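FOR IMMEDIATE RELEASE
2026-08-31

Wanley Records to Release "Gidska," the Second Album from Accordionist Blažena Čierny

Eleven-track set pairs village dance tunes with string quartet and upright bass

Wanley Records will release "Gidska," the second full-length album by accordionist and composer Blažena Čierny, on CD, vinyl and all main streaming services this fall. The first single, "Radu," is out now.

The album runs 47 minutes and holds eleven pieces. Seven are new compositions by Čierny. The other four are her arrangements of dance tunes she learned as a teenager, playing at weddings with her uncle's band. She recorded it with the Rudetti Quartet, a string group she has worked with on stage for the past three seasons, and with a bassist and a percussionist who joined for five of the tracks.

"I wrote most of this at the kitchen table with the accordion on my knees and a pencil behind my ear," says Čierny. "The first record was solo, and I was proud of it, but I kept hearing a cello under everything. When the quartet asked me to play a concert with them, I said I would do it if they let me write the second half. That second half is now side one."

The title is a word from Čierny's childhood. Her grandmother used it for a short, quick tune played at the end of the night to get the last dancers out of the hall. The title track closes the album and is the shortest piece on it, at one minute and 50 seconds.
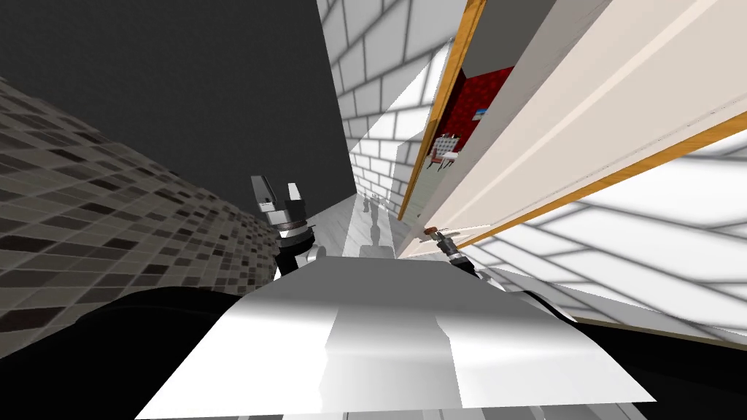

"Radu" was an easy choice for the single, according to the label. It opens with a slow figure in the viola, picks up the accordion after half a minute, and turns into a fast dance in seven before the bass comes in. Čierny wrote it for a fiddle player who taught her to count odd meters by stamping on a wooden floor. The stamping can be heard on the recording, low in the left channel.

The album was made over nine days in a former grain store that is now used for concerts and recording. The players sat in a half circle with no screens between them. All eleven tracks are full takes. Two have a small overdub, a second accordion line on "Long Table" and hand claps on "Copper Street."

"We tried headphones for the first morning and everyone hated them," Čierny says. "After lunch we took them off and recorded three pieces before dinner. If the cello was too loud, I leaned toward her and she played softer. It was the same as being on stage, except that we could stop for soup."

Čierny plays two instruments on the record. The main one is a full-size piano accordion she has owned since music school. The other is a small button accordion with a reedier sound, used on "Long Table" and on the two oldest dance tunes. The button instrument is tuned slightly sharp of the strings, and the quartet tuned up to match it for those sessions.

Listeners who know her first album, "Winter Kitchen," will find some of the same material here in a new form. "The Miller's Second Daughter" appeared on that record as a solo of three minutes. The new version is more than twice as long, with a middle section for the quartet alone. Čierny had been playing the longer version in concert for a year and a half before taking it into the studio.

The vinyl edition is a single LP in a gatefold sleeve, with notes by Čierny on each of the tunes. The first pressing is limited to 2000 copies. Of those, 200 will be signed and sold only at concerts. The CD comes with the same notes in a 22-page booklet, along with the written melody of each of the four dance tunes for anyone who would like to play them.

"People come up after a show and ask where they can get the music," says Čierny. "I used to write it on the back of the set list. Now I can tell them it's in the booklet, and they can read my handwriting even less, so we had it printed."

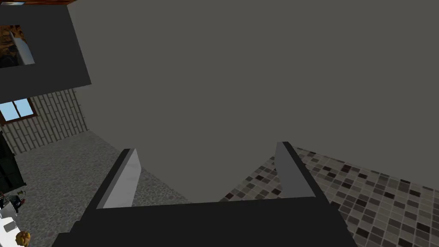 Will Čierny and the Rudetti Quartet play the new album live?

A tour of twelve dates starts in the week of release, and the full album will be played in order at every stop. Each concert has two halves with an intermission. The second half ends with a set of dance tunes chosen on the night, and halls that can clear the floor have been asked to do so.

The tour takes in small theaters, two churches and a school auditorium. Tickets are sold by the venues themselves. Dates and box office details are listed on the Wanley Records website, and two further dates will be added once contracts are signed. Reduced-price tickets for students will be on sale at every venue except the two churches, where entry is by donation.

On the afternoon of five of the concerts, Čierny will lead an open session for accordion and string players. The sessions last 90 minutes and are free with a concert ticket. Players should be able to read a simple melody or pick one up by ear. Instruments are not provided. Places can be reserved by writing to the label, giving the name of the venue and the instrument.

The release is the first on Wanley Records to feature a string quartet. The label, which is run by three people, has until now put out solo and duo recordings, most of them by players working in folk and dance music. It heard the new pieces for the first time at a concert in August of last year and agreed to the album shortly afterward.

"We went expecting the solo show," says a spokesperson for the label. "By the second piece we were working out how many microphones we would need. Blažena had the running order done before we had a contract, and it has hardly changed. She swapped tracks four and five and moved them back a week later."

The album was mixed in the same building where it was recorded, so that the mixes could be played back in the room and compared with the sound the players remembered. No artificial reverb was used on the strings. The vinyl and digital editions were mastered separately, and the vinyl has slightly longer gaps between tracks, at Čierny's request.

A short film of the sessions, with complete performances of "Radu" and "Copper Street," will be posted on the label's video channel two weeks before release. A second single, "Long Table," will follow on the same day as the film. Both singles are available to radio stations as broadcast-quality files on request.

TRACK LIST

1. Radu
2. Copper Street
3. The Miller's Second Daughter
4. Three Geese
5. A Letter to the Ferryman
6. Long Table
7. Rain on the Bandstand
8. Old Dance in G
9. The Tailor's Wedding
10. Evening, No Wind
11. Gidska

Tracks 4, 6, 8 and 9 are traditional, arranged by Blažena Čierny. All others are composed by Blažena Čierny.

ABOUT BLAŽENA ČIERNY

Blažena Čierny began playing accordion at the age of seven and was performing at dances by 14. She studied composition and accordion at music school, then spent six years as a theater musician, writing and playing for stage productions and puppet shows. Her solo album, "Winter Kitchen," was released three years ago. She teaches accordion to children and adults and writes for school orchestras. "Gidska" is her first recording with an ensemble.

ABOUT THE RUDETTI QUARTET

The Rudetti Quartet was formed by four friends who met in a youth orchestra. It plays chamber music from the standard repertoire as well as new work, and has given first performances of pieces by eight composers. The quartet and Čierny first shared a program three seasons ago and have since played together more than thirty times.

ABOUT WANLEY RECORDS

Wanley Records is an independent label for acoustic music. It releases four or five albums a year, sells directly to listeners by mail, and supplies a number of independent record stores. All of its titles remain in print on CD.

PRESS INFORMATION

Review copies of "Gidska" are available now as downloads. CDs can be mailed to reviewers on request, while vinyl review copies are limited and will go out after the pressing is delivered. Interviews with Blažena Čierny can be arranged by phone or video call on most mornings before the tour, and in person at any of the tour venues. Members of the quartet are also available.

Press photographs, cover art and the full tour schedule can be obtained from the Wanley Records press office. Please quote catalog number 1509 with all requests.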